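Loker Dish Tray, cream white

Stocked at our Custcombe shop and online

We've sold draining racks of every sort over the years, and the Loker tray is the one that keeps going home with our own staff. It's a plain rectangular tray with high sides, and it does the job of a rack without any wires to bend or rust. Plates stand on edge, bowls nest, and a spoon or spatula can go in at the end with its handle up. I've had mine by the sink for 13 months and I still like looking at it, which I can't say for much else in my kitchen!

The deep side wall is the clever bit. A dinner plate can lean right back against it, and there's still space next to it for a couple of cereal bowls.
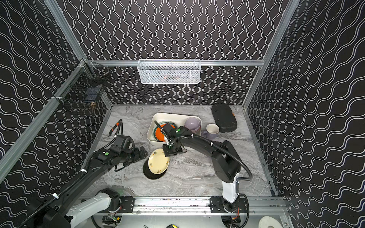 Size matters with these, so do measure first. The tray weighs 900 grams empty and stands 10 cm high, and most people will want to leave a hand's width beside it for mugs. If you have a rail on the wall, hang a wire basket or two from it and keep the small stuff up there (pegs, brushes, the sink plug that always wanders off).

What we put in it

Oval dishes
The Gametti oval in bright orange is my favorite thing in the whole store. It's shallow and glossy, with a rounded, raised rim and a pale cream outside, and the color is even better when the sun gets at it. Good for olives, roast carrots, or a very small gratin.
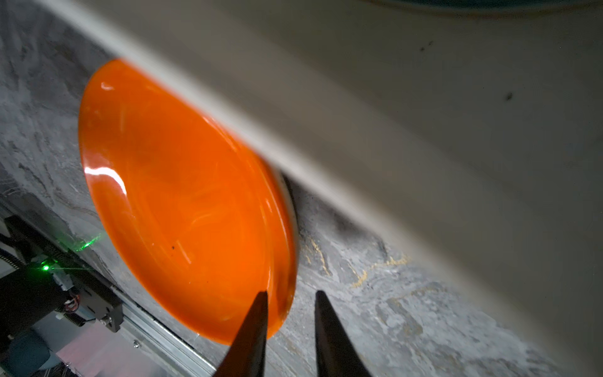 Plates and mugs
Kragh's everyday stoneware is sold by the piece, so you can mix as you please. We're big fans of the pale teal plate with the painted flower next to the lavender mug. The mug is cream inside and has a good big handle. Please note that the tray has a matte finish inside and will pick up light scuffs and specks with use. A soft cloth and a little baking soda will freshen it up.
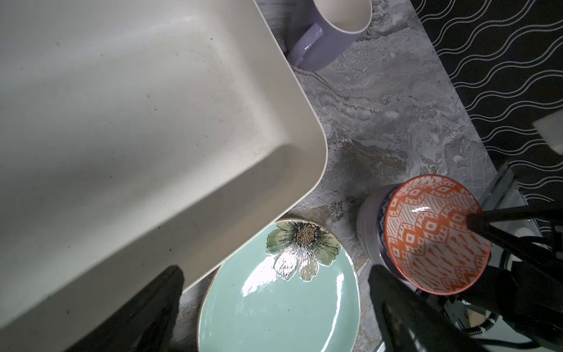
Carrying case

Kirsty Lightfoot on our Sunday team talked us into stocking a hard case alongside the dishes, and she was right. It's black plastic with a ribbed, slightly domed lid, a deep base and an orange clasp that's easy to spot at the back of a cupboard. She keeps her picnic knives and forks in hers. I use mine for cookie cutters, and I'm already thinking about a second one for piping tips.

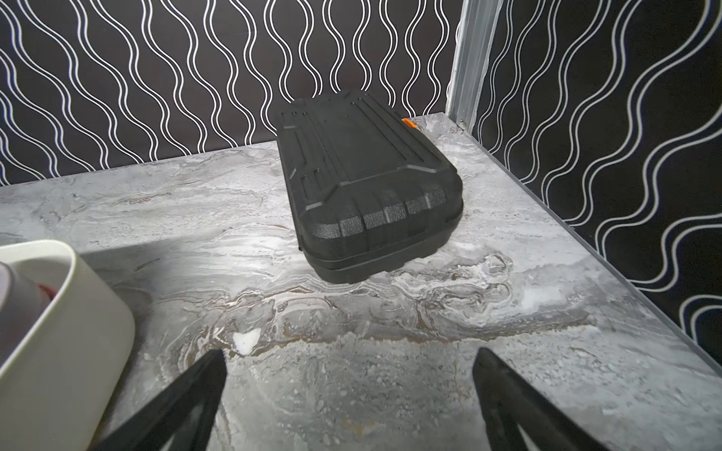 Hard case in black, shown closed. Dishes sold separately.

Ordering

The tray is $54 and comes in cream white only. The next delivery is due in December, and we're happy to put one aside if you call the shop.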